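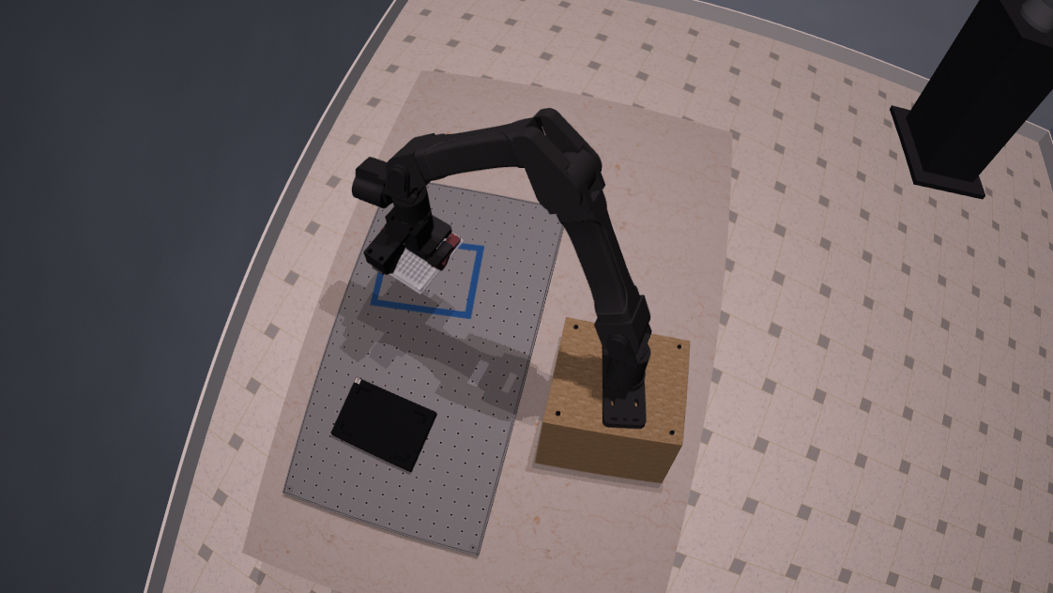
Anard releases fix and full fault report for Plindwood gripper controller

BRUNDOW, October – Anard has released an update to Plindwood, its control software for two-fingered robot grippers, along with a full report on a fault that could make an arm let go of its load too early. The company is asking everyone who runs Plindwood on a real arm to install the update before the next shift.

The fault came to light in simulation, during a placing task the team uses to check every new version. A simulated arm picks up a small tray, carries it over a perforated board and sets it down inside a blue outline. In 8 of 40 runs of the new version, the gripper opened while the tray was still above the board.

"We were thrilled to catch it there, and a little shaken too," said Sihan Cai, who leads testing at Anard. "A dropped tray in a simulator costs you a minute. With glassware in it and a person reaching in, that's a very different morning, and we want people to know exactly what we saw."

The trouble was in how Plindwood handled a pause. If an operator paused the arm during a carry and then resumed, the software kept the last height reading from before the pause. When the arm had been paused close to the pickup point, that old reading told the gripper it was already low enough to release. Runs without a pause were not affected.
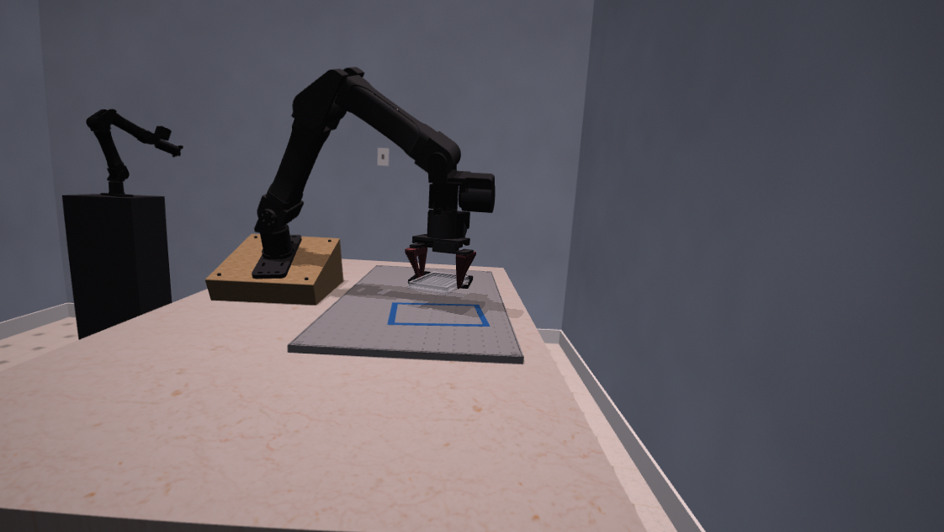 The update clears stored readings on every resume and makes the arm take two fresh ones before the fingers are allowed to open. If those readings don't match, the arm holds its position, keeps its grip and asks for an operator. Anard repeated the full set of runs with the new code, with pauses added at different points in the carry, and saw no early releases.

Mattes Reinholz, who runs the arms at Rieger, a lab supply company that had the earlier version on its packing line, switched the line off within some 2 hours of getting the notice. Nothing had been dropped and no one was hurt. "They phoned, they told us what was wrong and they sent the run logs the same afternoon," Reinholz said. "I wish every supplier did it like that. My crew sat down and read the logs over lunch, and we ended up sending back a page of questions!"

Several of those questions are now part of the report, including one about what happens when the emergency stop is pressed during a resume. In that case the gripper stays closed, and the operator has to open it by hand from the control panel.

Sites that can't update right away should turn off the resume button and restart any paused job from the beginning, after the load has been taken out of the gripper. Anard has also added eight paused-carry tests to its standard checks, and is sharing them with customers who would like to try them on their own setups.

The report, the run logs and the update are free to all Plindwood users.

Recent news
Plindwood safety notice: early release after pause
Anard opens second test room in Brundow
Rieger packing line back in service
How we write a fault report
Operator training: new places for winter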